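El mercadillo de Grornmont aguanta el cambio de hora y la lluvia

Redacción / Grornmont. Domingo, 29 de octubre de 2023

Hora menos, paraguas más. El mercadillo de muebles usados de Grornmont abrió esta mañana con goteras en la nave norte y casi media hora de retraso, porque parte de los vendedores llegó con el reloj sin cambiar. Aun así, buena entrada: 900 personas hasta el mediodía, según la organización.

45 puestos montados, cinco menos que en la edición de primavera. Los de Claltmont no vinieron, carretera cortada por el agua en el tramo del puente. "Nos llamaron a las siete, que se daban la vuelta", cuenta Nataša Stan, coordinadora del mercadillo. Sus huecos se repartieron entre los vecinos de pasillo, con alguna discusión por los metros que al final no fue a más.

Lo que más salió: sillas sueltas, cómodas pequeñas y mesas de comedor. Los armarios grandes, nada. "La gente los mira, los abre, los mide y se va", dice Kastriot Vlachou, que lleva restaurando muebles en el taller Jurić desde hace 20 años. Vendió dos escritorios antes de las once y una mesa extensible que no pensaba ni bajar de la furgoneta. Precio, no lo quiso decir.

Colas también en la charla de barnices y ceras, a cargo de Daryna Didenko. Prevista para las 12, empezó a y cuarto. Consejos rápidos: probar siempre primero en una zona que no se vea, cera incolora si hay dudas con el tono, y nada de sprays abrillantadores sobre madera oscura. Hubo preguntas sobre cercos de vaso, muchas. Didenko recomendó paciencia, paño seco y no lijar a la primera. Repetirá charla a las cinco si el publico responde.

La recaudación de las entradas, 3110 euros a falta de contar la tarde, va para arreglar precisamente el techo de la nave. El presupuesto de la empresa Nivus está pedido desde marzo y el ayuntamiento todavía no ha dicho si pone su parte. Stan espera respuesta antes de la proxima edición. "Con cubos no podemos seguir", resume.
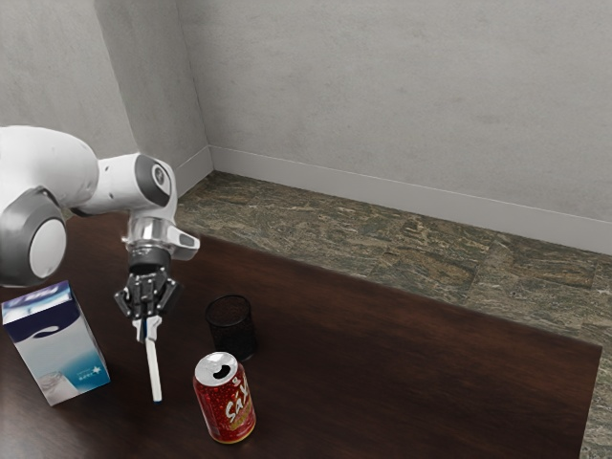 Mesa de madera marrón oscuro, en una imagen generada por ordenador.

Por la tarde sigue abierto hasta las ocho. A las seis, subasta de lotes sin vender, puja mínima de cinco euros y recogida en el mismo día. Dirige Colin Kettle, como el año pasado. El transporte corre por cuenta del comprador, aunque hay dos carretillas para llevar las piezas hasta el aparcamiento.

Aparcamiento, por cierto, solo por la entrada de atrás. La principal esta encharcada y la policía local ha puesto vallas. Autobús normal, horario de festivo.

Entrada a dos euros, menores gratis. Se puede pagar con tarjeta en taquilla, en los puestos depende del vendedor.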